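3. Method

3.1 Site and sampling

Indoor carbon dioxide was logged in two teaching rooms of the Probert building during the spring term. Room A has opening windows on its north side and no mechanical supply. Room B is internal and is served by a ceiling supply and extract system, fitted when the floor was refurbished. Both rooms seat 26.

One Pleltik logger was placed in each room at seated head height, away from the door and clear of any radiator. Readings were stored every 10 minutes. Before use, the two loggers were run side by side in an unoccupied store, and a fixed correction was applied to the Room B unit. After gaps and flat-battery periods were removed, 2,352 readings remained across both rooms.

3.2 Occupancy

Headcounts were taken from the timetable and checked by Ieuan Parri against the sign-in sheets. Where the two disagreed, the sign-in sheet was used. Lectures that overran were not corrected for, and this affects mainly the late afternoon slots.

4. Results

Room A showed the wider range. Concentration rose steadily from the start of each class and fell slowly after it, with the sharpest falls when windows were recorded as open. On cold mornings the windows were usually shut, and the second class of the day began from a raised baseline.

Room B levelled off earlier in each class. The exception was Wednesday, when the system appears to have started later than its programmed time — the timer log for that day was not available to us. The volume of Room B was taken as 126 cubic metres from the floor plan, with no deduction for furniture.

5. Discussion

The decay method assumes that the air in the room is well mixed. With one logger per room this could not be tested, and the air change rates should be read as estimates for the logger position only. Outdoor concentration was treated as constant.
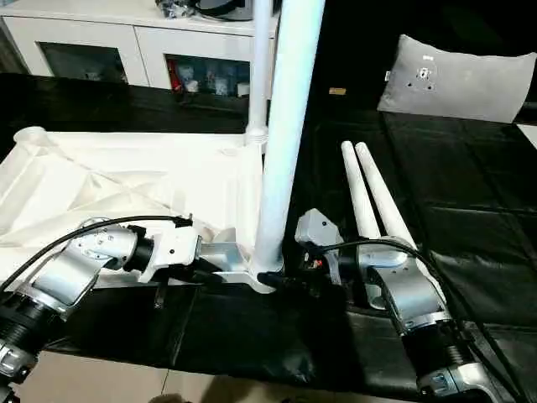

Mali Jarman, commenting on the draft, asked whether the Room A decay periods should be split by window state before the rates are averaged, as a single mean hides two quite different conditions. This was done for the final tables. The split leaves few periods in the open-window group — too few for a useful confidence interval.

6. Further work

A second logger near the door of each room would allow the mixing assumption to be checked. Window position should be recorded by contact switch, as the paper log was incomplete in the last fortnight.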